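Our club table at the Ernden library was a lot quieter than last year's, and I think we all liked it better that way. We dropped the maze race (too many batteries, too much crawling under chairs) and gave the whole spring to one thing: getting two arms to share a household job. I picked eyeglasses and a case, mostly for selfish reasons. I sit on mine about twice a year!

The students call the project Wetia, and please don't ask me what it stands for, I've heard four answers. One arm has a hand with fingers and looks after the case. The other has a plain two-finger gripper and goes for the glasses. It sounds like a job for a toddler, and then you try to write it down as steps and you're still at the whiteboard when the pizza gets there.

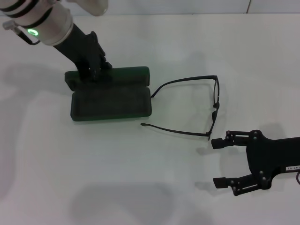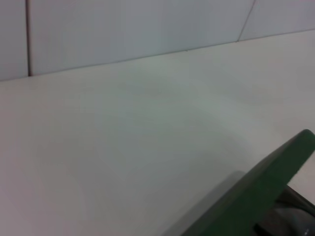

Ernden, April 15, 2025

So, where are we? The fingered hand has been the big time sink. Curling the fingers over the lid of the case took one group 12 practice evenings to get to a point they'd show their parents, and they're still fiddling with how hard it presses. The group on the gripper side had it easier at first and then ran into the temples, which stick out and catch on everything. Folding them is going to be its own chapter -- we've put it off until May and I'm not sorry.

My favorite part has been the arguing. Should the case be open before the second arm even starts moving? Should both go together and save time? We have a 60 second limit that we made up ourselves, and you'd think it was carved in stone from the way people defend it.

A few practical bits. The Rovico workshop is letting us keep our evening slot through the end of May, so no change there. We have $200 left in the parts fund, and most of that is spoken for by finger pads and cable ties. If you have an old hard-shell glasses case in a drawer, bring it along! We'd love some with stiffer hinges, and a few light-colored ones too, because black on black is hard on the cameras and on me.

New members can come to any session in the Miettinen room. No coding needed, just closed shoes and a little patience.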